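Tadgate Transit Center - bus stop and platform walk-through
Date: 07/04/2022
Done by: Hatsue Miyazaki
Lines served: 7, 34
Weather: dry, windy

Marks used: OK / FIX / WATCH / NA

BOARDING AREA

Curb edge, yellow strip - FIX. Paint gone at the north end, bay 2. Strip itself is solid, no loose tiles. Same note as January.

Pavement - WATCH. Crack between bays 1 and 2 is longer than last time. Not a trip hazard yet. Wheelchair ramp lands right next to it so don't let this one slide.

Drain covers - OK. Leaves cleared.

Ramp landing zone - OK. Somebody had a newspaper box in it again, moved it back to the wall. Can we get the thing bolted down? Asked twice.

SHELTER

Glass - FIX. Left panel scratched up bad, you can't see the bus coming if you're sitting down. Right panel fine.

Bench - OK. One bolt hand loose, tightened on the spot.

Roof and gutter - WATCH. Drip line over the bench, stain on the concrete under it. Need someone up a ladder, I didn't have one with me.

Lighting - FIX. Tube out over the timetable. Sensor works, other lights came on when I covered it.

Heater - NA until fall. 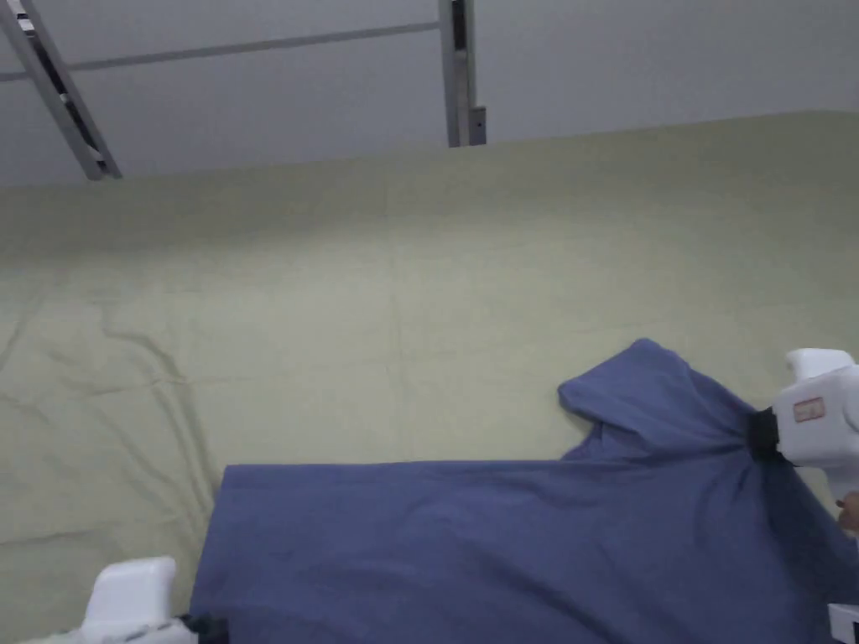 SIGNS AND INFORMATION

Stop flag - OK. Straight, readable from both directions.

Stop number 728 - OK on the flag, wrong on the shelter decal. Riders texting for arrival times off the decal get a stop over in Skidby. FIX, and soon please, two people complained to me while I was standing there.

Timetable case - FIX. Lock is broken, door held with tape. Line 34 page is the old one, still shows the last Sunday trip that was cut. New page is in the Hamada depot office, top tray, I'll bring it next run.

Arrival display (Skevia unit) - WATCH. Working, but froze once and came back by itself. Volume on the audio button is too low with traffic going by. Turned it up one step. Driver on the 7 says it freezes most mornings, nothing in the log about it so please log it when you see it.

Detour notice - old, took it down.

ACCESS AND CROSSING

Crosswalk signal - OK. Button works both sides, beep is loud enough.

Curb ramps - OK east side. West side WATCH, gravel washing down onto it from the lot. Swept it. Will be back after the next good rain.

Sightlines - FIX. Hedge at the exit is over the mirror height on the bus, driver pulls out half blind. City's hedge, not ours. Called, left a messsage.

Bike rack - OK. One abandoned frame, tagged for removal.

OPERATOR ITEMS

Restroom door code - works. Soap empty.

First aid box - FIX. Seal broken, gauze and gloves missing. Restock and reseal.

Fire extinguisher - OK, needle in the green, tag initialed.

Radio dead spot behind the layover bay - still there. Drivers pull forward before calling in. Put it on the new driver sheet, it isn't on there now.

Layover bay cones - more than half are flat or split. Order new.

DO FIRST

Stop number decal
Hedge - call the city again if no answer
First aid box
Light over the timetable

Everything else can go on the regular work order. Shelter glass needs a quote before anybody schedules it, last price we had was for teh smaller panel.

Did not check: underside of the ramp at bay 1, bus was parked on it the whole time. Will get it on the next visit.

Signed - H. Miyazaki
Copy to Hamada depot, copy in the stop binder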